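How to Pack a Small Parcel So It Gets There in One Piece

Most packing advice comes from people who sell packing supplies. So you get told to double-box everything, wrap it in a mile of bubble, and finish with a roll of tape that costs more than the thing inside. I mailed more than 100 small parcels last year, mostly secondhand radio parts and the odd teacup, and I no longer believe half of what I was told when I started. What follows is what I do now. Try it against your own breakages before you take my word for it.

Start with the item

Pick it up and ask where it would break if you dropped it. A mug breaks at the handle. A radio knob snaps at the shaft. A paperback gets its corners crushed and is otherwise hard to hurt. Pad the weak spot first and the rest second. Wrapping everything to an even thickness looks careful, but it spends most of the padding on parts that didn't need any.

Loose pieces come off and get wrapped alone. Lids, plugs, glass shades, batteries. If a part can swing or rattle, it will, and it will do it against the piece you care about.

Pick a box that is a little too big

You want room for padding on all six sides. Two inches is the figure I use for fragile things, and I cheat on it for books and clothes. The common mistake is the other direction: a big box because it was the one in the closet, with the item sliding around in a nest of crumpled paper that goes flat on the first day.

Reused boxes are fine, whatever the carrier's leaflet hints at. Press a thumb into the side panel. If it springs back, use it. If it feels soft or has a long crease across the middle, flatten it and put it in the recycling. Peel off or black out every old label and barcode. A machine doesn't know which address you meant.

What about the fill?

Paper, balled up tight, does most of what you need. Tight is the part people skip. A loose ball of newspaper is mostly air and stays that way until something heavy sits on it. I tried Drultska fill, the molded pulp chips that are supposed to lock together, and they didn't lock together for me. They worked their way to the bottom and left the top of the item bare against the lid. I have read happy reviews of them, so maybe I got a bad bag. I went back to paper.

Air pillows are fine for light goods and useless under anything with a sharp edge. Bubble wrap is still hard to beat around glass. Whether the bubbles face in or out has started more arguments than it deserves. I've done both and can't tell the difference.

The press test

Close the flaps without tape and push down on the top with both hands. You should feel a slight, even push back. If the top sinks, add fill. If the flaps won't lie flat, take some out, or the seam will be fighting the tape all the way to the door. Then shake it next to your ear. Silence is what you're after. 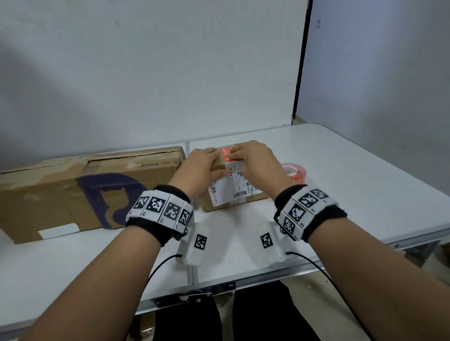
Both hands on the parcel, one of them spread over the top.

Do this before the tape goes on. I know that sounds too plain to write down, but I have cut open a fair number of my own boxes to fix something I could have felt in five seconds.

Taping

Use packing tape. Masking tape lets go, and household clear tape splits along its length. String catches on conveyor belts, and many carriers will refuse it.

Run one strip down the center seam and let it fold over each end by a couple of inches. Run a second strip right on top if the contents are heavy. Then one strip across each end, over the open edge of the flaps, so that from above the tape makes a capital H. Turn the box over and do the same on the bottom. People remember the top and trust the factory glue underneath, and the bottom is the side that carries the weight.

Rub every strip down hard with the flat of your hand. Tape of this kind needs pressure to grip, and a strip that was only laid in place will lift at the corners in a cold van. Dusty cardboard gets a wipe first.

The tape itself is where I get grumpy. Ritura sells a "reinforced" roll at nearly double the price of their plain one. I used them on identical boxes and left both in the garage through July, which is as rough a test as I can arrange at home. Both held. I buy the plain one. The Plurora paper tape is pleasant to tear and recycles with the box, but it wants a clean surface and a lot of rubbing, and it did not forgive me when I hurried.

Stray bits of tape and backing paper stick to everything. Clear them off before the label goes on, or you'll find a ridge running under the barcode.

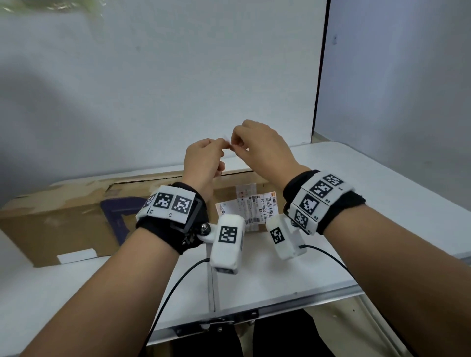
Can I put clear tape over the shipping label to protect it?
Tape around the edges if you like, but keep it off the barcode. Shiny tape can throw back the scanner's light, and a wrinkle across the bars is worse than a few drops of rain.

The label

Put it on the largest flat face, away from seams and edges. Put a second copy of the address inside the box, on top of the fill. It costs you a scrap of paper, and if the outer label gets torn off, it's the only thing that can get your parcel home.

"Fragile" stickers: I've given up. Oskari Kinnunen, who runs the Harju swap list where I sell most of my parts, kept a tally of member parcels for a while. He got to 1,057 of them, 64 with some kind of damage, and the ones with stickers did no better than the ones without. It's a home-made survey and he'd be the first to say so. People who expect a breakage are probably the ones who buy the stickers. Still, I would pack as if the sticker weren't there, and once you've done that you may as well save the sticker.

Before you hand it over

Weigh it after taping. Kitchen scales are good enough for small boxes if you set the box so that you can still read the display. Round up. Take a photo of the open box with the padding in place, and one more of it closed with the label showing. If you ever make a claim, you will be asked how it was packed, and "very well" doesn't get far.

I don't buy insurance on anything I could replace for the price of lunch. For the rest, read the exclusions first. Glass and ceramics are often on the list, and so are used electronics. If yours is excluded, put the money toward a better box.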